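Shelving Drive to Furnish Mundeck Reading Rooms

The Mundeck Library Service has begun preparing new display stands for its four neighborhood reading rooms, the service announced Friday. The stands will hold children's books and local newspapers, and will replace units that were removed in August when the floors were refinished.

Funding came from a public appeal that drew 682 individual gifts. According to Corina Barbu, who oversees branch facilities, the money covers the stands, new lamps and the repainting of the Plarnero branch.

"Residents asked for furniture that could be moved aside for evening meetings," Barbu said. "Light plastic parts were the sensible choice, and they are easy to wipe down."

Each branch will receive its furniture separately, beginning with Plarnero. More than 17 stands are planned in all.

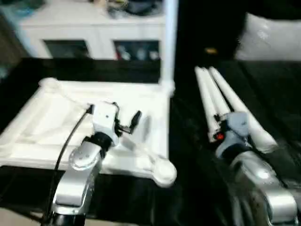

A white plastic frame with ribs and diagonal struts on a black table.

Branch manager Efa Jarman said the Plarnero reading room will close at 6 p.m. on the day of delivery and reopen the next morning. Patrons with books on hold may collect them from the front desk as usual.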